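Home / Stories / The Last Lap at Watska

Pramila Bisht got to the Watska track at six in the morning and signed for number 2. The girls from Curnberg were already stretching.

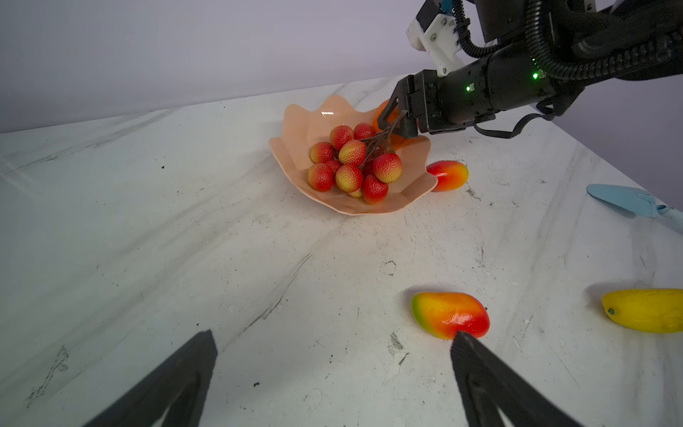
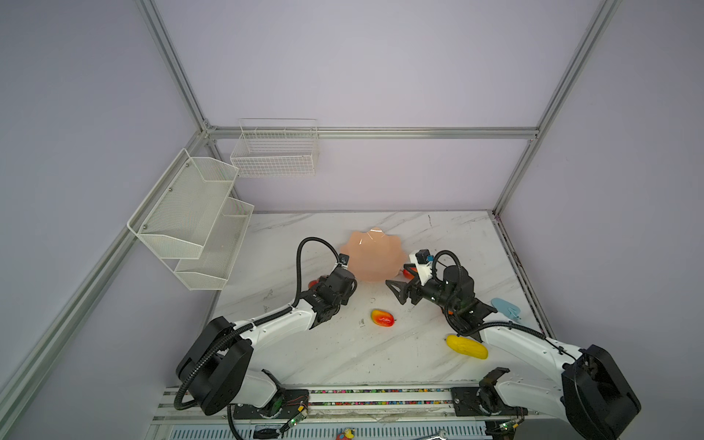
Lemon and bowl on the marble-patterned top; the white baskets at the back and side.

"You went out too fast in April," Aarti Rana told her. Aarti had coached her since the 1,525.

"I know."

"So sit behind the tall one until the bell."

Pramila sat behind the tall one. At 3,000 meters her left shoe was rubbing and she thought about stopping. The bell rang. She moved out to lane two and ran.

She finished fourth. Aarti handed her a towel and wrote down the time.

"Kanaujia next," Aarti said. "It's uphill on the back side."

Pramila took off the shoe and looked at her heel.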